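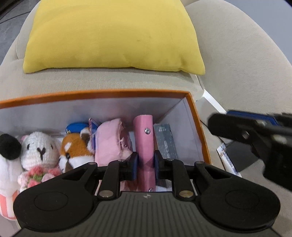
What should a small group budget for first, more grippers or more hours of use? Hours of use, as far as our figures go, with spare parts second and extra grippers a distant third.

Reading time: 6 min

4.2 Planning the purchase

Most buying plans for hand-held grippers begin with the unit price. We think this is a poor place to begin. The Tamayo plan, which we were given as a model, set aside money for nine grippers and treated everything else as a small extra. It had no line for finger pads and none for the time of the people holding the tools. The plan also assumed that every gripper would be in use all day, and we found no evidence for this in the log it cited.

We went back to the Umari household tidying sessions and counted paid hours only. The total came to 252. At no point in those hours were more than seven grippers signed out together, and six would have covered nearly all of the work. The supplier, Niltetti, offers a lower price per unit on larger orders. A discount on tools that stay in a cupboard is hard to count as a saving, although the Tamayo plan does so.

Soft goods deserve their own line. Plush and crocheted toys (Figure 3) are cheap to buy, and planners tend to leave them out for that reason. They vary a good deal in shape and stiffness, so a budget that pays for one or two kinds will say little about how a gripper copes with the rest. 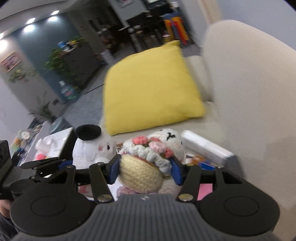

Stadotwood, February

Figure 3. A small crocheted doll held between the blue finger pads of a hand-held gripper, with a white plush bunny in a black beret to the left.

We are also doubtful about the claim that a furnished room costs nothing because the furniture is already there. Someone has to put the objects back between trials, and this resetting was charged to general costs in every plan we read. Moving it into the equipment budget makes the totals look worse, and we believe more truthful.

Our own revised plan therefore pays for six grippers, with one more to be ordered only if the sign-out log shows a need. It is possible that larger groups would reach a different figure. We have not seen their logs, and the published summaries do not give enough detail to check.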